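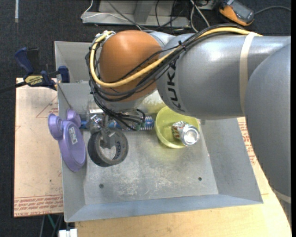 Why does a picking robot stop dead when there's nothing in its way? Most often it's the cables, which get tugged every time the wrist turns until a wire inside lets go.

Ask me how I spent Thursday. 20 September 2018, a date I'll be having engraved on something.

1/ We run a bin-picking cell we call Grodavero. The name came out of a pub quiz and I've stopped apologising for it. For 3 weeks it has been dropping its gripper signal, sulking, and needing a reset.

2/ First theory: software. It's always the first theory because the software people sit closest to the kettle and can be blamed without standing up.

3/ So we rewrote the retry logic. It now failed with much nicer error messages.

4/ Second theory: the tape roll. The fingers go down the hole in the middle and Modupe Haruna reckoned they were catching on the core. We banned tape for a day. It faulted on a drink can.

5/ Modupe then did something radical and read the log. 28 faults, and every one came with the wrist turned hard the same way. Didn't matter what it was picking up.

6/ Power off, lockout on, fingers along the cable bundle. One zip tie done up like it owed somebody money. The leads had no slack past it, so each big turn pulled on the same few centimetres.

7/ Broken conductor, jacket still perfect. Bend it one way and you've got a signal. Bend it the other and you've got a meeting.

8/ The safety bit, and I'll be serious for one post. Our gripper lets go when it loses signal. We'd been treating that as a nuisance. With an 80 gram can, fine. With something heavy at full speed, it's a throw.

9/ New lead's in, with a proper loop of slack and the tie moved back. Speed stays capped until we've done 300 picks without a fault.

10/ Who did the tie up that tight? I've checked my notebook from March. It's my handwriting. It says "cables tidied, looks great".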